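Gebetstagebuch führen: So fängst du an (und so hörst du nicht gleich wieder auf)

Ich habe drei Gebetstagebücher angefangen und nach wenigen Seiten liegen lassen, bevor das vierte voll geworden ist. Inzwischen schreibe ich seit ein paar Jahren fast jeden Morgen, und weil ich im Hauskreis immer wieder danach gefragt werde, kommt jetzt endlich die ausführliche Fassung. Nehmt euch raus, was passt!

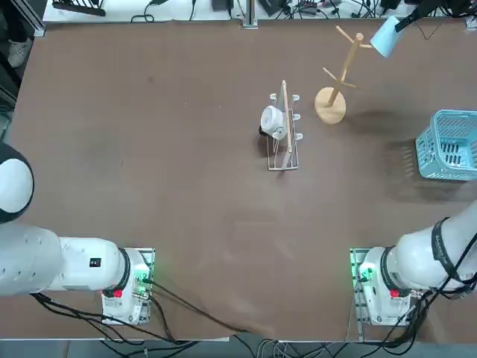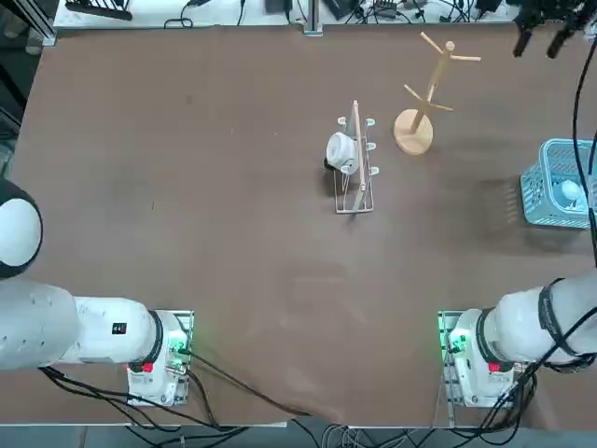 Muss ich jeden Tag schreiben, damit sich ein Gebetstagebuch lohnt?

Drei- bis viermal in der Woche genügt völlig. Wer nach einer Pause wieder einsteigt, schreibt einfach beim heutigen Tag weiter und holt nichts nach.

Was du brauchst

Ein Heft, einen Stift, eine Bibel. Ich nehme die Hefte von Pendard, A5, liniert, mit 115 Blatt, weil sie flach aufgeschlagen liegen bleiben und der Füller nicht durchdrückt. Ein Schulheft aus dem Supermarkt tut es genauso. Wovon ich abrate: ein ganz edles Buch mit Goldschnitt. So eins hatte ich mal geschenkt bekommen, und ich habe mich einfach nicht getraut, da etwas Halbgares oder Wütendes reinzuschreiben. Genau das gehört aber mit hinein.

Apps gehen natürlich auch. Ich habe es eine Zeit lang mit Pokunier probiert, das ist so eine Notiz-App mit Erinnerungsfunktion. Praktisch für unterwegs, nur war ich beim Schreiben ständig zwei Wischer von meinen Mails entfernt. Seitdem wieder Papier.

Schritt 1: Eine feste Zeit aussuchen

Bei mir ist es kurz nach sechs, mit Kaffee, bevor die Kinder aufstehen. Ich stelle mir einen Wecker auf 14 Minuten. Das klingt krumm, und es ist auch krumm, ich hatte mal 15 eingestellt und dann den Bus verpasst. Wenn es klingelt, schreibe ich den Satz zu Ende und klappe zu. Für den Anfang reichen fünf Minuten. Wer abends wacher ist, macht es eben abends, nur bitte nicht im Bett, da bin ich jedes Mal eingeschlafen.

Schritt 2: Das Heft einteilen

Vorne lasse ich zwei Seiten frei. Da kommen die Anliegen rein, die mich länger begleiten: Familie, Gemeinde, eine Freundin, die gerade Arbeit sucht. Jedes Anliegen bekommt eine Zeile und dahinter ein bisschen Platz, für später.

Hinten fange ich eine Dankliste an, also Heft umdrehen und von der letzten Seite her schreiben. Alles dazwischen ist für die täglichen Einträge.

Schritt 3: Erst lesen, dann schreiben

Ich lese immer einen kurzen Abschnitt, bevor ich den Stift nehme. Psalmen sind zum Einsteigen wunderbar, weil sie schon Gebete sind und weil da geklagt und geschimpft und gejubelt wird, manchmal innerhalb von wenigen Versen. Nimm zum Beispiel Psalm 34. Schreib einen Vers ab, der dir auffällt, mit der Hand und ganz langsam. Dann überlegst du: Was steht da über Gott? Und was möchte ich ihm darauf antworten?

Die Antwort ist schon dein Eintrag. Mehr braucht es an vielen Tagen gar nicht.

Schritt 4: So schreiben, wie du redest

Meine ersten Einträge klangen wie aus einem alten Gesangbuch, furchtbar gestelzt. Heute steht da oft so etwas wie: »Herr, ich habe heute überhaupt keine Lust auf dieses Gespräch mit meiner Chefin. Hilf mir, dass ich erst zuhöre.« Halbe Sätze sind erlaubt, Durchstreichen auch. Rechtschreibung ist egal.

Falls dir gar nichts einfällt, helfen ein paar Satzanfänge:

Heute mache ich mir Sorgen um ...
Gestern habe ich mich gefreut, als ...
Ich verstehe nicht, warum ...
Es tut mir leid, dass ...
Bitte sei heute bei ...

Such dir einen davon aus. Alle fünf auf einmal werden schnell zum Formular, und auf Formulare hat morgens um sechs kein Mensch Lust.

Schritt 5: Zurückblättern

Den Schritt habe ich lange ausgelassen, und dabei ist er mir heute fast der liebste! Einmal im Monat lese ich die letzten Wochen durch und schaue vorne bei den Anliegen nach. Wenn sich etwas bewegt hat, schreibe ich es in den freien Platz, mit Monat dahinter. Manchmal steht da »im Mai Zusage bekommen«. Manchmal steht da auch lange nichts, und das lasse ich dann so stehen. Ich finde es wichtig, keine Antworten hineinzudeuten, nur damit die Seite voll wird.

Beim Zurückblättern merke ich außerdem, worum ich ständig kreise. In einem Winter ging es in meinen Gebeten fast nur um Geld. Uns fehlten 2.000 Euro für die Heizung, und ich hatte wochenlang an gar nichts anderes gedacht. Das schwarz auf weiß zu sehen hat mir gutgetan, und danach habe ich bewusst wieder für andere gebetet.

Wenn du stecken bleibst

Trockene Zeiten kommen, bei mir ziemlich zuverlässig im Spätherbst. Dann schreibe ich nur ab: jeden Tag ein Stück Psalm, ohne eigenen Kommentar. Mit Psalm 115 bin ich so mal eine ganze Weile unterwegs gewesen.

Eine andere Idee habe ich von Aldana Quiroga, mit der ich auf der Frauenfreizeit in Pranero das Zimmer geteilt habe. Sie schreibt in solchen Phasen Briefe, also richtig mit Anrede und Gruß am Schluss. Mir war das erst zu feierlich, aber mit »Lieber Vater« oben auf der Seite schreibt es sich tatsächlich leichter los.

Und wer mitliest?

Bei uns zu Hause gilt: Das Heft ist tabu, auch für meinen Mann. Sag das ruhig deutlich, wenn du mit anderen zusammenwohnst. Bei Anliegen, die mir jemand im Vertrauen erzählt hat, schreibe ich nur den Anfangsbuchstaben hin. Gott weiß schon, wer gemeint ist.

Volle Hefte hebe ich in einer Schachtel im Kleiderschrank auf. Manche werfen ihre weg oder verbrennen sie zum Jahresende, das ist Geschmackssache.

Probier es zwei Wochen lang aus und ändere dann, was dich stört: die Uhrzeit, das Heft, die Reihenfolge. Als Nächstes schreibe ich auf, wie wir im Hauskreis mit einem gemeinsamen Gebetsbuch arbeiten, da gab es am Anfang einiges Durcheinander.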